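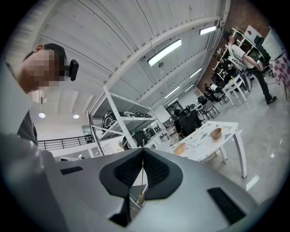

Leaning in for a closer look.

I've been thinking a lot lately about the way my grandmother mended things, mostly because I spent the whole of Monday evening trying to fix the zipper on an old tote bag and failing at it over and over (the bag is fine, thank you for asking, it just doesn't close). She had a button tin, the way I suppose all grandmothers did, and she could put her hand in without looking and come out with the right one. I have inherited the tin. I did not inherit the hand!

What I wanted to write about, though, is the mending circle I joined in May, up the hill in Kollongate. My friend Liliana Cirillo talked me into it. I was nervous going in, I'll admit – I pictured a room full of people who could darn a sock in their sleep, and me with my blunt scissors and a cardigan I'd been hiding in a drawer for two winters. And some of them can darn a sock in their sleep. But the woman next to me had brought a pillowcase she'd already sewn shut by mistake, and we got along right away.

We meet above the old Zeman bakery, so the whole place smells like rye bread until well past eight, and I go home hungry every single time. There's a kettle, and a big shared basket of thread that gets more tangled each week no matter who sorts it. I've learned two stitches properly. The ladder stitch is my favorite – you pull the thread and the seam just closes up and disappears, and I made a small noise out loud the first time I did it.

The cardigan took me four visits. The elbow is now a sort of mustard color on a green sleeve, a bit lumpy on one side, and I've worn it almost every day since. My sister asked if it was meant to look like that. It was, more or less.

I did read somewhere that a good wool sweater can have around 1,000 yards of yarn in it, which made me feel differently about the little hole I'd been so embarrassed by. It seemed a very small part of the whole business after that.

Next week I'm bringing the tote bag, and the button tin too, so people can have a rummage through it. Liliana says zippers are easy once you've done one. We'll see about that.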